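Week 4: Wake Words, Intents and the Fine Art of Mishearing

Reading before class: chapter 3 of the course pack, plus the Tutberg transcripts (the short set; the long set is for people who enjoy suffering).

Last week we got as far as sound going into a microphone and numbers coming out. This week we ask what a voice assistant does with the numbers, and why it so often does the wrong thing with such confidence.

1. The wake word

A voice assistant spends nearly all its life waiting. A small program on the device listens for one sound pattern, the wake word, and ignores the rest. It doesn't understand what you say. It has a score and a threshold, and when the score goes over the threshold the light comes on.

Two things can go wrong:

False accept: the device wakes up when no one called it. Usually in the middle of dinner.
False reject: the device stays asleep while you say its name louder and louder, like a tourist.

Move the threshold and you trade one for the other. There is no setting that gets rid of both, though marketing departments have been known to suggest otherwise. When you read a claim about accuracy, ask which of the two errors was counted. If the answer is "neither, in particular," make a note of it.

Our class assistant is called Plorkska. The name was picked by last year's group on the grounds that it would never come up in conversation. It now comes up constantly, in this room, which is why it is kept unplugged during lectures.

2. From sound to text

Once awake, the device records until you stop talking, or until it thinks you have. Deciding that someone has stopped talking is called endpointing. People pause to think. Machines take this as permission to leave. A short timeout cuts off slow speakers, and a long one makes the thing feel dim.

Then the recording becomes text. The recognizer picks the likeliest string of words, and "likeliest" depends on what it has heard before. Proper names do badly. In the Tutberg transcripts, the street name Prulturgate appears as "Purl to gate," "proper gate" and, once, "pull the goat." The speaker was asking for bus times.

Also look at what happens to Gündoğdu. The recognizer had never met it and never admits this. It hands back a perfectly ordinary English phrase, with a high score attached. Keep that in mind when we get to confidence in Week 6: the score tells you how the guess compares with the other guesses, and all of them may be terrible.

3. Intents and slots

The text now has to become something the machine can do. The usual method is to sort it into an intent (what the person wants) and fill in slots (the details).

"Set a timer for 20 minutes" gives:
Intent: set timer
Slot, duration: 20 minutes

Lovely. Now try "Give me twenty on the pasta, no, make it a bit less." A person standing in the kitchen gets this at once. The machine has a number with no unit, a correction, and a vague amount. It may set a timer, or it may add twenty pastas to the shopping list.
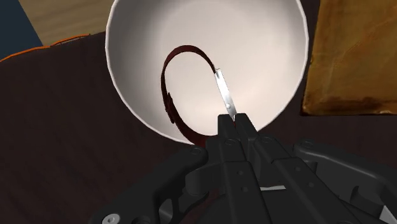 The fix most teams reach for is more example sentences. Our practice set has 300 of them, spread over four intents, and you will find that they were all written by people sitting at a desk trying to sound natural. Real requests are shorter and ruder, and they often start halfway through.

4. Asking again

When the machine is unsure it has three options: guess, ask, or give up politely. Guessing is fine when a mistake is cheap. If it plays the wrong song, you sigh. If it is about to send money or unlock a door, it should ask, and the question should repeat what it thinks it heard. "Are you sure?" is useless when the user doesn't know what they are supposed to be sure of.

Asking has a cost too – a device that checks everything is slower than getting up and doing it yourself.

For next time

Write 20 requests for Plorkska, at least 3 of which contain a correction halfway through. Swap with a partner and mark the intents and slots in each other's list without talking. Where the two of you disagree, leave both versions in and bring the list to class. Please don't tidy it up first.

Laptops optional, headphones required.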